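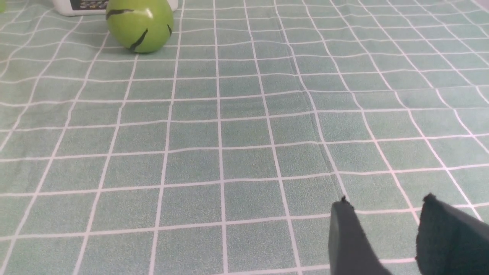
Fig. 4. Checked tablecloth with soft wrinkles.

4. Pressing table linen with your Parlow steam press

Table linen is where the Parlow really comes into its own! A big cloth that takes most of an evening with a hand iron goes through in a few easy passes, and the finish is lovely and crisp.

Before you start
Fill the tank to the upper line with cold tap water. Check the care label, then turn the dial to match (one dot for synthetics, two for blends, three for cotton and linen). Let the press heat up until the green light stays on.

4.1 Pressing a large cloth

1. Fold the cloth in half lengthways, right side in, and smooth it with your hands.
2. Lay one end over the board with the fold towards you. Let the rest hang over the back into a clean basket.
3. If the cloth has checks or stripes, line one of them up with the front edge of the board. It's a wonderful built-in guide, and a gentle tug at the corners will bring most wavy lines straight again.
4. Lower the handle until it clicks. Hold for 10 seconds.
5. Press the steam button once, wait for the hiss to stop, then lift.
6. Pull the cloth towards you by one board width and repeat.
7. Open the cloth out and give the centre fold a quick press of its own.

Note: Brushed or felt-like fabrics can go flat and shiny. Press these from the back, on one dot, with the cotton cover sheet (supplied) in between.

Note: Starch is fine, and gives napkins a smashing edge. Spray it on the wrong side and leave it for a minute to soak in.

CAUTION: The plate stays hot for up to 25 minutes after you switch off. Keep children and pets well away.

CAUTION: Never press wipe-clean or plastic-coated cloths. The coating will melt on to the plate.

4.2 Napkins and runners

Stack no more than two napkins at a time. Runners can go through unfolded, starting from the middle and working out to each end. For stubborn creases, see 5.2, Using the steam burst.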